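Woltik two-arm bench kit: three weeks in, can it do a chore yet?

Posted 2023-09-27 by Teguh Pelupessy

Short version, I've got a delivery at ten. Sort of. Some chores. Not the ones you'd pay for.

What we had: the Woltik pair, two arms with parallel grippers, hired through Wijaya at $329 a day once you add the insurance. Plondberg do a single arm for $190 a day, which we tried back in May and sent home early. Two arms is a different animal. One can hold while the other fiddles.

Setup

Half a day. The manual is 85 pages and the bit you need is on page 39. Cables are a nuisance, they hang off the arms and over the front of the table and you will catch a sleeve on them. Tape them down. Software was fine after the second restart.

What it does well

Picking up blocks, cups, anything with a bit of body to it. Moving stock from one tub to the next. Slow, but I went and did the invoices and came back and it was still going, which is more than I can say for the dishwasher at home. Wiping a bench is OK if you don't care about the corners.

What it doesn't

Paper. Cloth. Anything flat on a flat surface. Peeling one sticky note off a stack took it eleven goes on the Monday and it brought three with it. Folding tea towels, forget it. Anjani Harahap runs our packing bench and she had a whole morning's labels done before it had sorted out which way up the first one was. She wasnt rude about it but she did laugh.

Pinning notes to a cork board is the job we kept going back to. Sounds dead easy. Note in one gripper, pushpin in the other, line them up, push. You need the pin the right way round and enough force to get into the cork without shoving the whole board accross the table. A clamp on the board would help. We didn't have one.

Two grippers and a green sticky note at the far edge of the cork board, pushpins waiting in the round tray on the right: 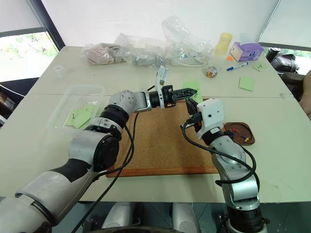 Price and verdict

Too dear for a house, by miles. For a small shop, hire it for a week with one dull job in mind and see. I'd give it three out of five, four if Woltik sort out softer fingertips. Imero have a cheaper pair coming and I'll have a go at that next.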